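1/ OK so I finally did it. I moved into a 400 square foot apartment in Lesbridge with my whole kitchen in boxes, and I've been cooking breakfast and dinner in it every day since. Long thread, because people keep asking me how I eat in there.

2/ Quick background: old place in Gostdale had a pantry you could walk into. New place has 2 cabinets and a drawer that sticks. My entire food life now has to fit on a tabletop, a windowsill and whatever I can hang from the ceiling. Breakfast is cereal and a banana, and I am at peace with that.
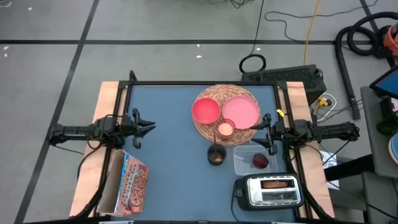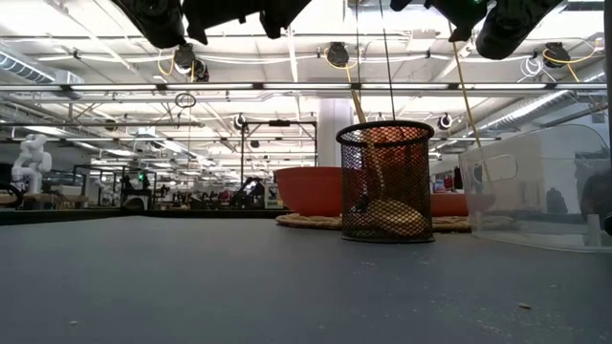
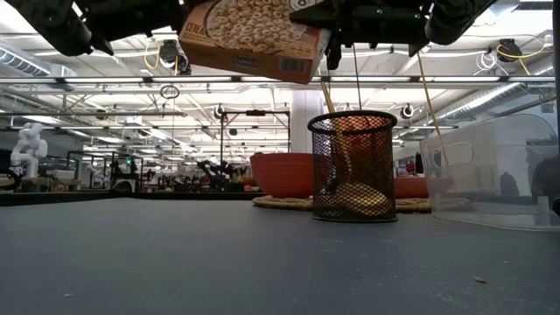
Wire mesh basket with a banana in it in the last two. Big fan of wire mesh for fruit!

## The stuff I got rid of

3/ Waffle iron, gone. Bread machine, gone (I cried a little). The stockpot my aunt gave me went to my neighbor Hakim Menon, who makes soup for what seems like the entire building, so I still get the benefit of it on cold nights.

4/ I kept the rice cooker. I will always keep the rice corner of my life intact. It's a Drosus, the small one, and it has been dropped down a flight of stairs and still clicks off right on time.

5/ Mugs were the hard part. I had 7 just from my last job. Kept two, and then a third snuck back in because it's the right size for scooping flour. I'm only human.

## Fruit, bread, and everything that goes bad

6/ Biggest surprise of small kitchen living: how fast food turns when it's all crammed together. My first week I put the onions, potatoes and bananas in one deep drawer and forgot about them. The smell when I opened it – wow.

7/ What I do now: onions in a paper bag by the door, potatoes in a box under the sink, bananas way off by themselves somewhere air can get to them. If they start going spotty faster than I can eat them, I peel them and freeze them in chunks. Frozen banana, spoon of peanut butter, splash of milk, blender. Dinner on a bad day, no shame.

8/ Bread lives in the freezer, sliced. Toast it straight from frozen. I was so snobby about this for years and I'd like to apologize to my college roommate.

9/ Cereal: I gave up on decanting it into cute jars. I bought the jars, I filled the jars, then I could never remember how old anything was. Back in the box it goes, bag rolled down tight with a binder clip.

## Shopping

10/ I go to the store more often and buy way less. There's a little market on the corner called Kälin and I stop there on the walk home with one tote bag. If it doesn't fit in the tote I don't buy it. (I have broken this rule for watermelon. Twice.)

11/ I plan dinners three nights at a time, no further. Any longer than that and the lettuce is soup. Current rotation: eggs and rice with whatever green thing is left, black bean tacos, and a giant pot of lentils that turns into lunch.

12/ Somebody asked what I spend. Less than I did in Gostdale, mainly from not throwing out half a bag of spinach every week. I don't have a spreadsheet, sorry to the spreadsheet people, I love you.

## Cooking with no counter

13/ Prep before you turn anything on. I know every cooking show says this, but when your cutting board is balanced over the sink you really can't be chopping garlic while the oil smokes. Ask my smoke alarm.

14/ One big bowl does everything. Salad, dough, popcorn, washing berries, holding the scraps while I cook. If I had to leave the house with one kitchen thing it'd be the bowl.

15/ Wash as you go. Ugh, I hate that my mom was right. With a sink this tiny, three dirty plates means I can't fill a glass of water.

16/ Having people over: I've had 6 in here at once. We ate on the floor with plates on our knees and it was the best dinner I've had all year. Hakim brought the soup. Somebody sat on the laundry.

## Things I still haven't figured out

17/ Where to put a baking sheet. It's been behind the couch since I moved in. Every time I bake cookies I have to move furniture.

18/ How to dry herbs without the whole apartment smelling like pizza. Which, fine, there are worse problems.

19/ Also the oven runs hot on the left side, so I turn everything halfway through. If you have a trick for this beyond buying a new oven (I rent!) please tell me.

20/ Somebody in my replies wants the lentil recipe. Onion, carrot, garlic, cumin, can of tomatoes, brown lentils, water to cover and then a bit more. Simmer till soft, salt late, big squeeze of lemon. I'll type it up properly when I've measured anything, which could be a while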